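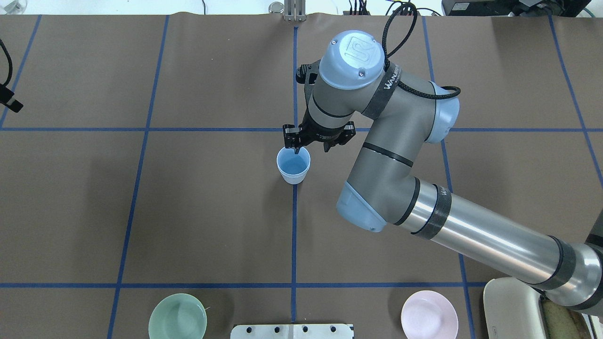
Mahnaz Jalali

A robot arm at the Bangash lab has become noticeably better at picking up paper cups, and the people who taught it say the improvement came from making its lessons worse.

The result, posted by the group in February, concerns what happens when a robot learns a chore by copying recorded examples. The usual practice is to have a skilled operator steer the arm through the job again and again, throw out the clumsy attempts, and train on what remains. The Bangash group kept the clumsy attempts. Then it asked its operators for more of them, a request that Sepehr Salehi, who ran the experiments, says was met with an enthusiasm he had not seen for any earlier phase of the project.

The chore was modest. The arm had to take hold of a small cup standing on a paper-covered table marked into a grid with blue tape, lift it, and put it down in another square. Bowls of different colors shared the table, partly as obstacles and partly as places a confused robot might decide to visit. The grid let the team start the cup in a known square each time and compare like with like, and it gave them something to argue over when a cup came to rest on a line.

The two-finger gripper takes the cup by the rim, with one finger inside and one out. Done properly, it looks like nothing much. Done a little to the left, it is a way of knocking over a cup.

The group recorded 3000 attempts in all. One version of the control software, trained only on the tidy ones, did well whenever the cup was where it expected and the first approach went to plan. When it was off by a finger's width, it tended to close on air, lift the air with great care, and deliver it to the correct square. Having never seen a mistake, it had no view on what to do about one.

The second version, which the team calls Nuklow, was trained on the same number of recordings, with a share of fumbles mixed in. The method has one extra step. Software goes through each fumbled recording and finds the moment when the operator started to put things right, and everything from there on is treated as worth copying. The part before it is used only to tell the robot what trouble looks like. Feed in the fumbles whole, Salehi says, and you get a robot that fumbles, which the group knows from having done it for most of a winter.

In testing, each version was given cups in 22 starting positions, 14 of which had not appeared in training. From the familiar positions there was little to choose between them. From the new ones, the tidy-trained arm failed at more than half. Nuklow failed at 2. It missed on the first try fairly often, then backed off, came around again and got the cup.

"It's slower," Salehi said. "If you time it against the other one on a good day, it loses. It hesitates over the rim like somebody picking a chocolate. But then it has the cup."

The slowness bothers some people in the field more than others. A warehouse paying by the minute may not be charmed by a machine that reconsiders. The group's paper concedes the point in a single sentence and moves briskly along to a chart on which the line goes up.

There are other limits, most of which the authors list themselves. Everything was done with one arm, one table and one kind of cup. The cups were empty. The step that finds the moment of recovery works from the gripper's motion, and it struggles when an operator pauses in mid-fumble to think, something the more experienced operators do a lot. Those pauses were marked by hand, a job that rotated among the students according to a system none of them considered fair.

Nor is it settled how much clumsiness is the right amount. The group tried several mixtures and found that results fell off again once bad attempts outnumbered good ones. It also found that mistakes made on purpose were less useful than real ones. Operators told to fumble mostly did it in the same way, with a sort of theatrical nudge, and the robot learned to recover beautifully from theatrical nudges. The best material came from newcomers in their first hour at the controls, and by the second hour they had usually improved too much to be of help.

The group plans to release its recordings under the name Grollell once the pauses have all been checked. The next round of work moves from cups to the bowls, which are wider, one of them with a smooth, glossy finish. Salehi is looking for operators. No experience is preferred.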